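The town that kept its scraps

When the wool mill in Drora closed, the people there did not throw away the ends of thread. They put them in drawers, in biscuit tins, behind the piano. I visited in April and in every house I entered I was shown some colour that is no longer made.

Mending is again in fashion in this valley. The repair evening at the old Kondis store begins at 6 pm and costs 2 dollars. Last year 1,242 pieces of clothing passed over its tables, mostly jumpers with tired elbows.

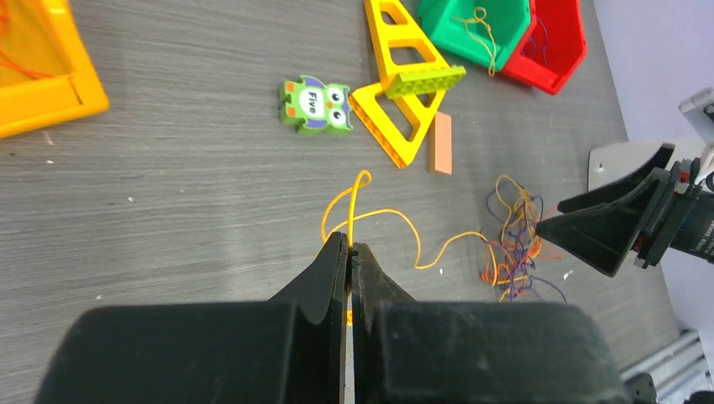
One neighbour of the store told me that she does not believe in it at all, that a good jumper should be worn until it falls apart and then become a rag for the floor, as her mother did. She was wearing a cardigan with three different buttons.

I understand her. A visible darn can look like a decoration, and some visitors now come from the city only to buy it. At Villanueva, the next village, a shop asks 45 dollars for a patched sleeve.

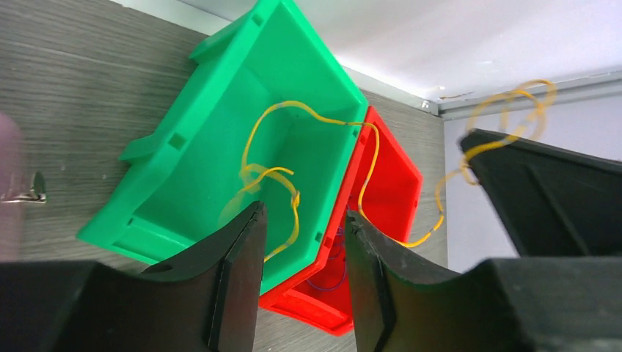 In Drora the prices are more modest and the method is older. They call it the Skurnetti stitch, after the farm where it was first used on grain sacks. It goes under two threads, over one, and back again with a small loop. I have tried it on my grey socks. It took me the whole evening, and the heel is a little too thick for my shoes.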